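About Us

Plulero started with a grant application that promised household robots would fold fitted sheets. We have since lowered our sights to socks on a clip hanger, and we are happier people.

We are a small research company. We study how two robot arms can learn chores from demonstrations, and how few demonstrations we can get away with.
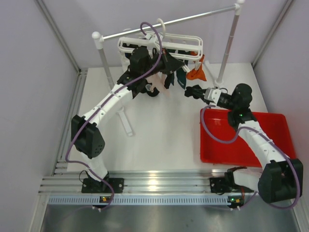 Soft Goods Group
Group lead: Elsie Ashby

The group's method is called Flement. It breaks a long chore into short pieces, learns each piece separately, and picks the next one from what the cameras see. Our training set for laundry holds 581 demonstrations, every one of them steered by a patient human. 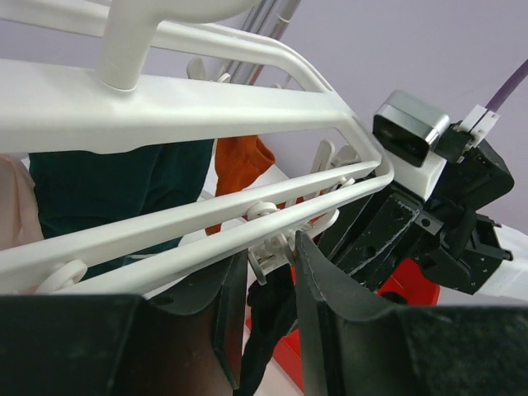 Clips are the hard part. A clothespin is small, springy and white on a white rail, and a sock offers no opinion about where it should be held. Flement gives the grasp its own piece, so a missed clip means trying the clip again and leaving the rest of the chore alone. In our July trial of 100 attempts, that change saved more runs than any new hardware we bought.
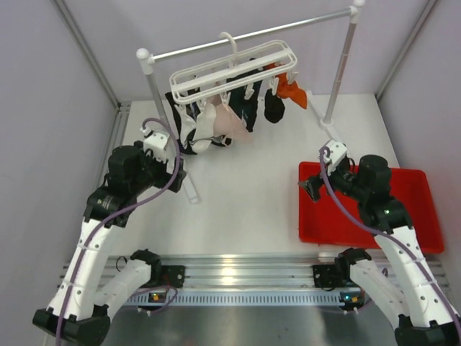
What We Are Working On

Thin straps, mostly. They tangle, they hide under darker things, and they catch on whatever the arm wants next. Our sister project, Indumano, looks at how to pull one garment out of a pile.
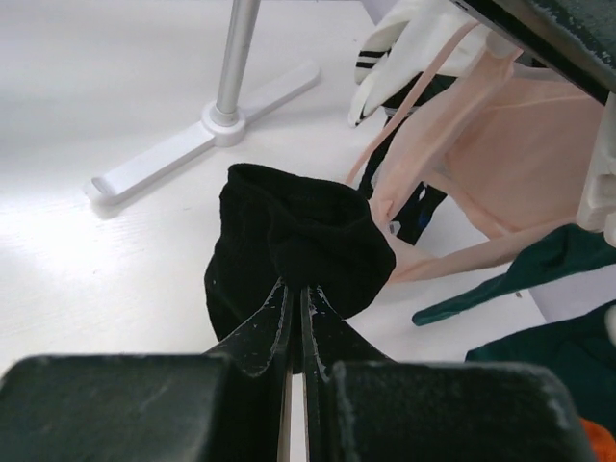

Indumano has five people on it, and they would all like you to know that black fabric is harder than it looks. We take interns twice a year. Bring your own socks.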